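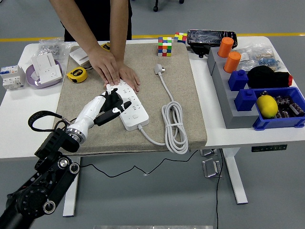 A white robotic hand at a power strip on the felt work mat, with a blue bin, an orange pair of cups and a Rubik's cube among the items on the table.

Home News Equipment Training Contact

Reading time: 4 minutes

Vorport opens equipment planning program for small shops considering robotic hands

SALINE – Vorport, the shared automation workshop in Saline, is opening a planning program for small manufacturers and repair shops that are thinking about buying their first robotic arm and hand. The Utport Program begins in May and will help owners put together a full equipment budget before they ask a supplier for a quote.

The program grew out of Vorport's own buying process. Over the past year the team logged 729 hours of bench work with robotic hands, handling the kind of small, awkward parts that turn up in electrical assembly and repair. Those hours went into a planning workbook that covers the arm and the hand as well as the table, power supply, floor space, spare parts and staff time that go with them.

"We learned so much from just keeping the log," said Jannik Hagedorn, equipment lead at Vorport. "You think you're shopping for an arm, and then you spend a whole afternoon talking about a table! Is it the right height? Can two people get around it? Where does the cable run? I love those conversations, and I want more shops to have them before the purchase order goes out."

Each shop that joins will begin with a parts session. Owners bring in pieces from their regular work, and Vorport staff help sort them by how they need to be held. A power strip with a cord attached makes very different demands on a hand than a wall switch plate or a small component in a bag. Soft, round and clear-wrapped items get their own pages in the workbook. So do parts that have to be held steady while a second hand, human or robotic, does something to them.

The parts session leads directly into the budget. Shops whose work is mostly boxes and blocks may find that a simple two-finger gripper covers their needs and leaves money for a better arm. Shops that handle cords, covers and mixed bins may want to price a hand with separate fingers and a thumb. The workbook has a column for each choice, along with the cost of replacing fingers, straps, cables and wrist parts over three years.

"A hand is a wonderful thing to watch, and it is also a thing you maintain," Hagedorn said. "We ask everybody to write the second-year number next to the first-year number. Sometimes people laugh out loud when they see it. Then they go find a sensible way to pay for it, and that's a good day's work."

Table surfaces turned out to be one of the most requested topics among shops that previewed the material. Vorport works on a felt mat for much of its bench handling, and the workbook lists it as a separate line, along with bins, stands and part holders. Vorport suggests setting aside around $1000 for these smaller items on a first bench. That amount does not include the table itself or any changes to the building's wiring.

The program also includes a site review. Participants send in a floor sketch showing walkways, outlets, doors and the nearest emergency stop, and Vorport returns it with notes. The review asks who will stand near the arm during setup and on which side, where they will be able to step back, and how the working area will be marked. Any shop that expects people to work across the table from a moving arm will be asked to budget for a risk assessment by a qualified outside party.

Bench time for the program will be held in the Reuter Room, Vorport's 2051-square-foot hands-on area. Shops may book half days there to try their own parts under supervision. Bookings run mornings and afternoons, with the room closed over lunch for cleaning and charging. Visitors should plan to bring spares of anything fragile – a few broken covers are a normal part of the first visit.

Vorport does not sell arms or hands and takes no commission from suppliers. The fee for the full program is $110 per shop and covers the workbook, the parts session, the site review and one half day of bench time. Further half days are priced separately, and the rate sheet is available on request. Shops that go on to lease or buy are welcome to come back with their actual costs, which Vorport will add to the workbook without naming the business.

Used equipment has its own chapter. It lists the questions to put to a seller about controller versions, joint wear and missing cables, and gives a short form for recording the answers. Leasing is covered as well, including what happens to custom fixtures when the term ends and who pays for shipping when a hand goes out for service.

"I'm really excited about the small places," Hagedorn said. "Four people, one busy room, a shelf full of odd parts. They know their work inside and out. If we can get that knowledge into the budget, they'll ask suppliers terrific questions."

Applications for the first group are open now. Owners should send a short description of their work, a list of the parts they handle most often and the name of the person who would be responsible for the equipment day to day. Shops that miss the first group will be offered places in the next one.

About Vorport

Vorport is a shared automation workshop in Saline. It offers bench space, training and planning help to small businesses that make, assemble or repair things.

Press contact: Jannik Hagedorn, equipment lead, Vorport, Saline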